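腕部相机里的夹爪自遮挡:一个不靠标定板的在线校正方法(长帖,分条发)
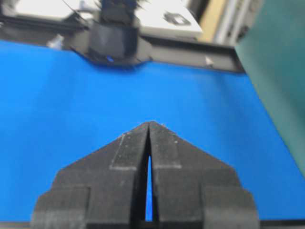
腕部视角,两指在上端接近合拢,中间留一条窄缝,背景为蓝色台面。

1/
先说问题。腕部相机和夹爪刚性连接,理论上指尖在图像里的位置只由开合量决定,手眼外参标定一次就够。实际跑几周之后,同一个开合指令下,指尖的像素位置会慢慢漂。原因有三类:相机支架蠕变、指根螺钉松动、指面磨损后的零位变化。三者在图像上的表现很像,处理办法完全不同。

2/
常规做法是停机,摆标定板,重新做手眼标定。我们组的习惯是每次大修后做一次,平时不做。后果是策略在中间这段时间里吃的是带偏差的图像。抓大件看不出来,抓薄片和小螺母时成功率下降,排查时又总是先怀疑策略本身。

3/
思路:夹爪自己就是一块标定板。它始终在视野里,几何已知,开合量由编码器给出。合拢时两指斜面的上缘构成一个倒V形,顶点是图像里最稳定的结构点之一。顶点以下的缝隙,宽度随高度变化的规律也可以利用。

4/
方法内部叫 Birnus,没有含义,是服务器目录名,后来就沿用了。代码主体由 Yutong Pan 写,误差分析由 Fotini Sarantis 做,我负责台架和数据。

5/
观测量只取四个:倒V顶点的横坐标、纵坐标,左右两条斜边各自的倾角。没有用关键点网络,用的是边缘提取加带约束的直线拟合。约束条件是两条斜边关于中线近似对称,允许的不对称量写成先验,方差从新装夹爪的数据里估。

6/
为什么不用学习的方法。试过一个小网络回归顶点,在干净数据上比直线拟合好,指面磨花以后就不行了。黑色指面上的灰色擦痕和白点会被当成边缘特征,回归结果偏向擦痕密集的一侧。直线拟合配合稳健损失,对零散白点基本不敏感。补训练数据当然能改善,但那样每换一副手指都要重新采集,维护成本不合算。

7/
缝隙的用法。缝隙上窄下宽,透过它看到的是台面颜色。台面颜色均匀时,缝隙的左右边界非常清楚,等于多了两条线。台面上有工件或者纹理时,这两条线不可靠,直接丢弃。判据是缝隙区域内的色度方差,超过阈值就只用外侧斜边。

8/
状态量是五维:相机相对夹爪座的三个小角度旋转,加上左右指各一个零位偏移。平移没有放进状态,在我们的工作距离上,小平移和小旋转在这组观测里区分度太低,放进去之后协方差矩阵接近奇异。Fotini 在推导里单独有一节讲这个,结论是固定平移,接受由此带来的系统误差。

9/
单帧只有四个观测,解不出五维状态。需要至少两个不同的开合量。日常任务里夹爪本来就在开合,所以做成递推估计:每次夹爪静止且没有夹持物时更新一次。夹着东西时不更新,手指受力会有弹性变形,这部分变形会被误吸收到零位偏移里。

10/
数据。台架上一共采了 3746 帧有效静止帧,全部来自空夹状态。开合量分成 15 档,每档的帧数不完全均衡,接近全合的一档最多,因为任务脚本在回零时停得最久。加权时按档做了归一化,否则估计会被全合状态主导,旋转分量的可观性很差。

11/
真值怎么来。采集前后各做一次完整的标定板标定,中间人为改变支架状态:垫片、松螺钉、换旧指,各做几组。真值只在组的首尾有,组内按不变处理。这个假设对垫片组成立,对松螺钉组比较勉强,后面会说。

12/
结果一:垫片组。旋转估计和标定板结果一致,残差落在标定板本身的重复性之内。也就是说,在这一组上我们的真值不够好,不能进一步区分方法误差和真值误差。只能报告“未检出差异”,不能报告精度数字。审稿人大概会追问,目前没有更好的回答。

13/
结果二:换旧指组。零位偏移能估出来,左右指可以分开。旧指的斜面上缘有磨损,边缘在图像里变成一条较宽的过渡带,直线拟合的横向位置方差变大,倾角受影响较小。更新次数到 25 次以后估计基本稳定,新指所需的次数明显更少。

14/
结果三:松螺钉组。这组不好看。螺钉松动后指根有回程间隙,同一个开合指令从开到合和从合到开,指尖停的位置不同。滤波器假设零位是常数,结果估计值在两个位置之间来回摆,协方差却持续收缩,给出的是错误的高置信度。

15/
针对上一条加了一个检验:把新息按运动方向分成两组,比较均值。两组均值差异显著时,停止更新并报警,提示检查指根螺钉。这不是修正,是拒绝估计。我认为在这种情况下拒绝是合理行为,螺钉松了应该去拧螺钉,不应该用软件补。

16/
光照。台面在图像里并不均匀,有些区域偏亮,有些区域偏暗。亮度梯度会让两侧斜边的对比度不同,边缘位置向暗侧偏。处理方法是在边缘法向上做局部归一化,再做亚像素定位。归一化窗口太宽会把远处的结构带进来,太窄则噪声大,最后按斜边长度的固定比例取。

17/
背景干扰。腕部视角下,视野上部经常有台面以外的设备,失焦,暗色,和手指的黑色接近。顶点如果落在台面区域内,问题不大;姿态变化后顶点和远处的暗色结构重叠,拟合会失败。失败检测用的是顶点上方一小块区域的亮度,低于阈值就跳过该帧。被跳过的帧不计入前面的有效帧数。

18/
指面内侧靠上的矩形浅色区域,最初也想当作特征用。它有隐约可见的边线,理论上能补充滚转信息。放弃的原因是边线本身是磨损露出来的,会随使用时间变化,位置不能当常量。拿会变的东西做基准,校正的就不知道是什么了。

19/
和下游的关系。估计结果不回写机器人控制器,只用来对图像做一次单应变换,把当前图像对齐到参考安装状态。这么做的限制很明显:单应只对纯旋转严格成立,前面固定平移的系统误差会留在这里。好处是策略侧完全不用改,回退也只要关一个开关。

20/
下游策略用的是 Gellska 这套模仿学习代码,训练数据全部在参考安装状态下采集。对比三种条件:不校正、在线校正、停机重标定。小螺母任务上,在线校正和停机重标定的成功次数相近,两者都优于不校正。每种条件的试验次数偏少,不打算做显著性声明,完整的逐次记录会放附录。

21/
薄片任务上没有看到一致的改善。看失败录像,多数失败发生在接触之后,属于力控问题,图像对齐帮不上忙。这一条会写进正文,不放附录。只报螺母任务会让人误解适用范围。

22/
计算开销很小,单线程 CPU 上跑,和图像采集在同一个进程。唯一需要注意的是时间戳:编码器读数和图像必须对齐到同一时刻,我们要求静止一小段时间再取帧,绕开了同步问题。如果要在运动中更新,这部分得重做。

23/
迁移性。目前只在这一种手指外形上验证过。方法依赖两条斜边和一个清楚的顶点,平头手指不适用。Rajput 台架那边用的是圆弧指,Yutong 试着把直线换成圆弧拟合,圆心的不确定度大,初步结果不理想,暂不列入论文。

24/
已知缺陷汇总:平移不可观;回程间隙下只能报警;台面与手指颜色接近时不可用;长时间夹持任务中没有更新机会,估计值会过时。最后一项加了过程噪声,协方差会随时间变大,下游可以据此决定是否信任。

25/
代码计划和论文一起放出,包含拟合、滤波和新息检验三部分,不含控制器接口。数据里会带上全部被跳过的帧和跳过原因,方便别人换一套失败判据重跑。Nidton 的存储配额还在申请,数据可能比代码晚一些。

26/
补充,回复私信里问到的初始值:旋转从零开始,零位偏移从编码器回零值开始,初始协方差给得比较大。前几次更新抖动明显,校正输出在协方差降到阈值以下之前不启用。阈值写在配置文件里,默认值偏保守,换台架请自己重新定。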